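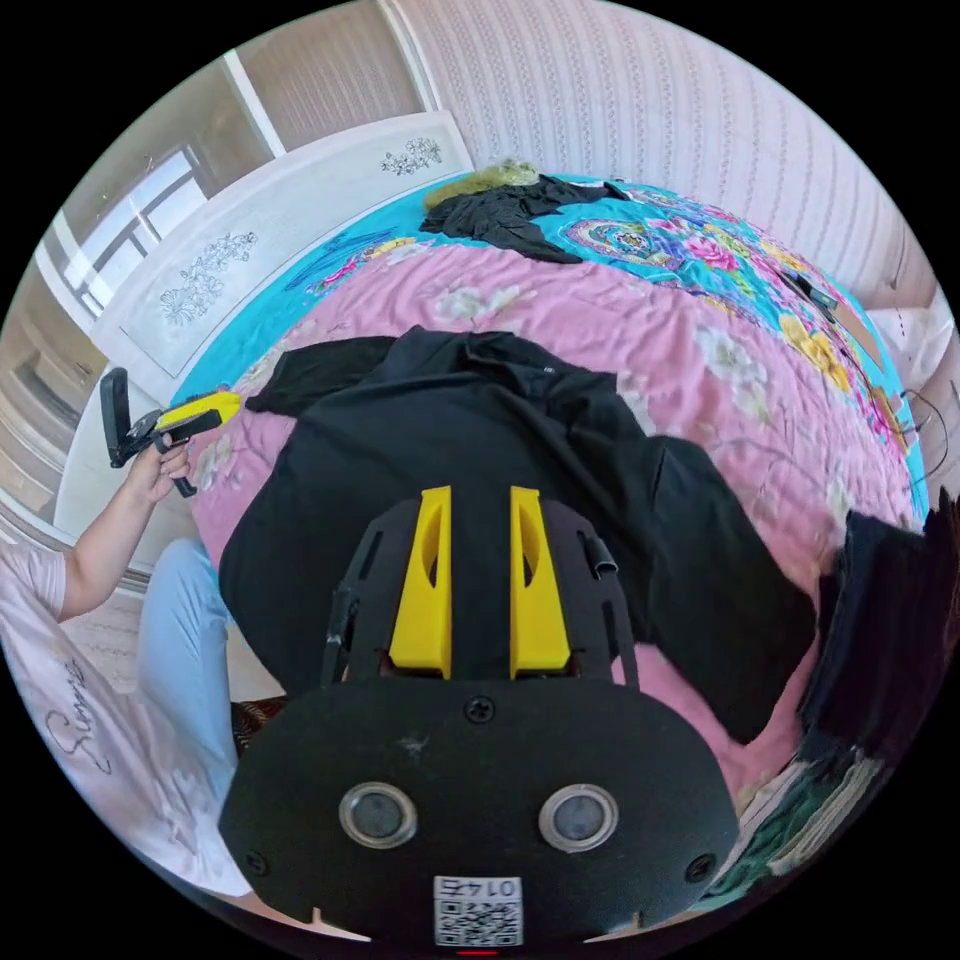 Robot Hands, handout for unit 5: picking a gripper and trying it out

OK so last time we got through arms and how they reach, and I promised we'd get to the end of the arm, the part I like best. I'm going to write this the way I talk, so if you missed the session you get more or less the same thing, minus the coffee.

What I want you to get out of this unit is a feel for why two fingers that look the same on paper can behave so differently on cloth. Cloth is horrible. A block has a width, you open wider than the width, you close, done. A shirt has whatever width it feels like having that minute! You can grab one layer, or two, or a layer plus the bedspread under it (everyone does this at least once, me included).

Start with the hand-held kind

Before you go anywhere near a motor, use a gripper you hold yourself. Your arm does the reaching, so you only have to think about the fingers and what the lenses will see. Yaa Sarpong taught me it this way at Enville and I've kept it up ever since. She had us pick up dish towels for a whole afternoon before she let anyone touch the Tullemeo arm, and I complained the entire time, and she was right.

For each grasp, write down:

where you aimed (hem, sleeve, collar, middle)
how far open the fingers were when you went in
whether you came straight down or in from the side
what you had between the fingers when you lifted

That last one matters more than "worked" or "didn't work". If you meant to take a sleeve and you came up with a sleeve and a fistful of blanket, put that down.

Finger shape

Solid fingers are stiff and strong, and they push cloth away before they pinch it. Fingers with openings through them can be lighter, and depending on the plastic and the wall thickness they may give a little when you squeeze. Try both if you can. Tips matter too – a narrow tip slides under a fold nicely but then holds on to a very small patch, and a heavy coat will peel right out of it.
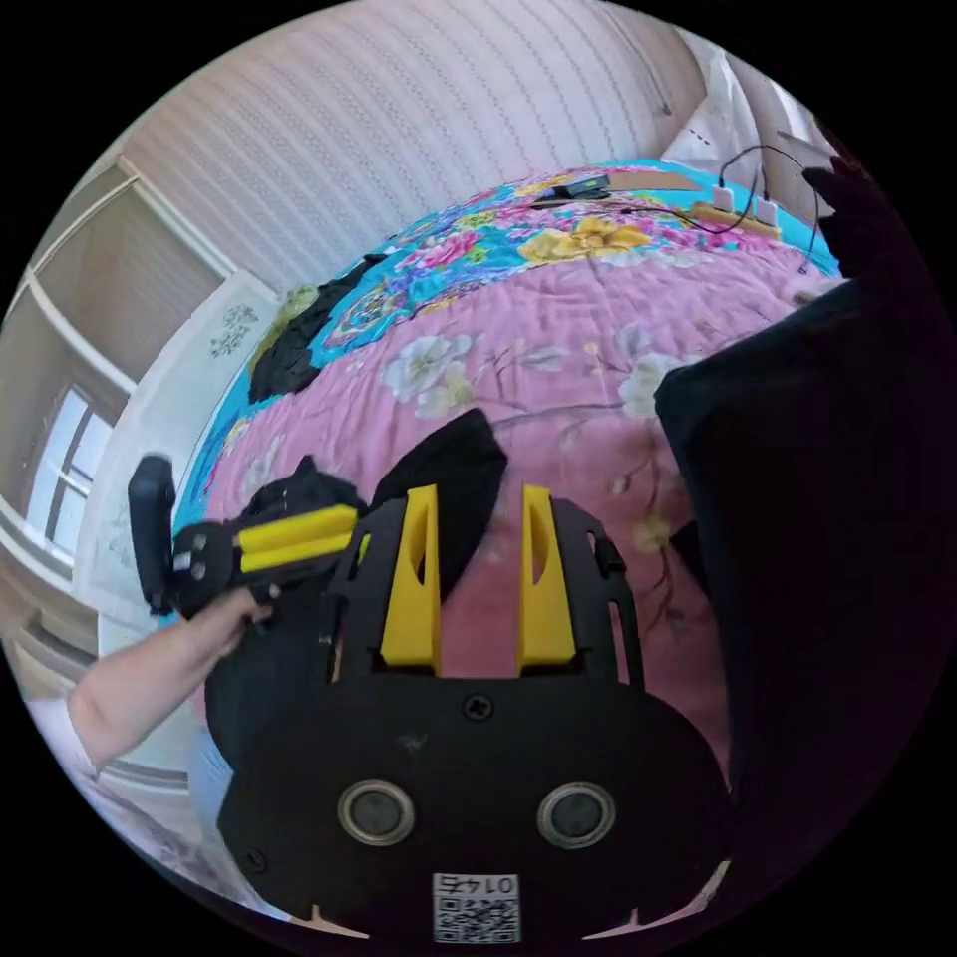
Two hands or one

With one gripper you can pick up and you can drag, and that gets you further than you'd think. Folding is where I'd want two. One holds a corner still while the other brings its corner over, then they swap jobs. If you're working in pairs, decide out loud who is holding and who is moving. Etornam Gyamfi and I once spent a good ten minutes folding the same shirt in opposite directions.

Watch your wrists as well. You can twist your own arm into positions that a robot arm can't reach, so if a grasp needs your elbow up by your ear, mark it with a star. We'll go through the starred ones when we get to joint limits, and some of them will have to go.

Dark cloth

Please do at least part of your set with something black. Folds that your eye picks out easily can turn into one flat dark patch for a camera, especially with a bright window close by. If you only ever test with a striped towel your results will look lovely and won't tell you much about laundry. Do some with the curtain open and some with it closed, and note which is which.

What to hand in

40 grasps per person, 16 of them on black or very dark cloth. A page of notes on the two finger shapes, in your own words. If you use the Tang controller sheet, leave the speed column blank for now, we haven't covered it. The Clument sheet is fine too but it wants every grasp numbered starting from 1000, don't ask me why.

Read ahead on contact area if you have time, the short chapter and not the one with all the integrals. We start on force next, so bring a rubber band and an old T-shirt you don't mind stretching.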